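Pre-session safety checklist – handheld gripper demonstrations
Surwood bench, key-hanging task, September 2021

1. Floor clear, rails visible from both sides. OK
Comment: Step over the rails, never on them.

2. Cables have slack at full reach. OK
Comment: Move both arms to the far corners of the table before recording. Much better than last time!

3. Gripper fingers tight, trigger returns freely. OK
Comment: Squeeze each one 10 times. The left was a little stiff in February and is lovely now.

4. Glass checked for chips, stand steady. OK
Comment: Run a finger round the base as well, not the rim.

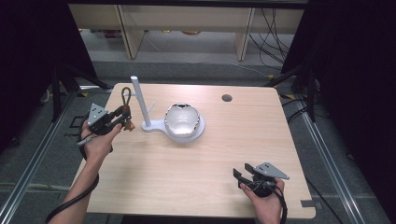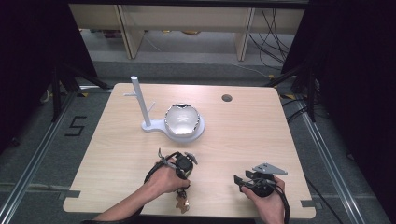 Checked and written up by the Surwood bench lead

5. Mounting plates secure on both grippers. OK
Comment: A loose plate spoils the tracking and can pinch.

6. Rest breaks agreed. ACTION
Comment: We have almost 600 demonstrations now and wrists do get tired. Please stop for 2 minutes after each batch.

7. Replay on the Tahiri arm at low speed first. OK
Comment: The policy trained on 500 of these hung the keys on a peg it had never tried – a really exciting result, but keep hands well back while it runs.

8. Spare glass in the cupboard. ACTION
Comment: One left, more to be ordered.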